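Chapter 4
Lending the Robot Your Hands

The first time I tried to teach a robot anything, I wrote it a list. Move here, close the fingers, lift, turn, let go. It came to 215 lines, and it took me most of a June to write. Trygve Rustad, who had the desk next to mine at Drilline back then, read the whole thing over a sandwich and asked me where in the list I'd said how hard to hold on. I hadn't. I didn't know how hard to hold on! I'd been picking up cups and plugs and pipe fittings my entire life and couldn't have told you one useful number about any of it.

That gap is what this chapter is about. You know how to do thousands of things with your hands that you can't explain, and a list of instructions can only carry the part you can explain. So we're going to skip the explaining (mostly) and show the robot instead. In Chapter 3 we planned every motion ahead of time. Now a person does the moving, the robot's joints keep the record, and a learning program gets to chew on that record later on.

There are two ways of showing, and I'll use the same names for them all through the book. In hand guiding, you take hold of the arm itself and push it through the task, like a tennis coach moving a student's elbow. In remote control, you stay off to one side and move something else, maybe a pair of handles or a smaller copy of the arm, and the robot follows along. People who work in the field say "teleoperation" for the second one, and I will too once we reach Section 4.3 and I get tired of typing "remote control."

Hand guiding is wonderful for one arm. You feel the weight, you feel the bump when the part touches the table, and you can be up and running before your coffee is cold. With two arms it gets awkward fast, and I mean that in the plain bodily sense. Try pushing two elbows and two wrists around at once while also keeping your own sleeves out of the way of the cameras. I lasted one afternoon.

So for two-handed work we'll mostly use remote control, and for two-handed work you want to think hard about where your cameras go. A view from up high shows both arms and whatever stands between them. A view from down at the gripper shows the contact, the inch or so where everything important happens. You'll want both, and when you look at them side by side you'll see how little one of them knows about what the other one sees.

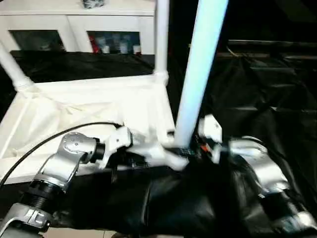
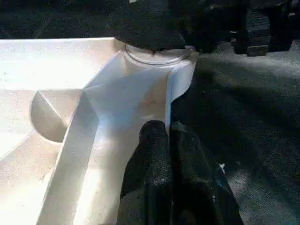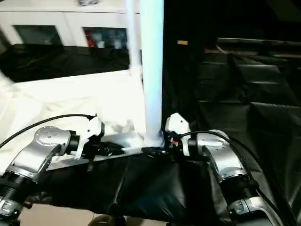 Figure 4.1. Two-armed work as the cameras get it. Top and bottom: head views, with a gripper on either side of an upright white pole. Middle: a close view from a gripper, with black fingers against a white molded plastic part.

Spend a minute on the middle one before you go on. If that were your only view, could you say where in the room you were? I couldn't. But I could tell you a lot about the edges of that plastic part, and a head view would never give me that much detail.

Now, the record itself. Every demonstration gives you a stack of pictures and a stack of joint readings, and the two have to line up in time. Suppose we save 60 readings a second. A demonstration of a little over a minute gives you more than 4000 of them, for every joint, on both arms. Don't let the pile scare you. Most of it is very dull (an arm going through empty air looks a lot like the same arm a moment earlier), and the parts you care about tend to be short. In Section 4.4 we'll go looking for them.

Something else gets recorded too, and I wish I'd been warned about it: you. Your habits go in with everything else. When Ylva Kristiansen and I were putting together the exercises for the course at Nandaldale, we each demonstrated the same little plug-in task on the same arms, and the students could pick out whose run was whose just from the plots. I hesitate before contact. Ylva comes in quick and then backs off a hair. Mix the two of us together carelessly and the program may learn to hesitate, come in quick, hesitate again and miss.

We'll start small. Section 4.1 is one arm, hand guided, moving a block from one side of the table to the other, and you can do it with any arm that lets you switch the motors to a soft mode. Section 4.2 adds the second arm. Before you turn anything on, read the box on stopping distances at the end of Chapter 2 again, and find your stop button with your eyes closed.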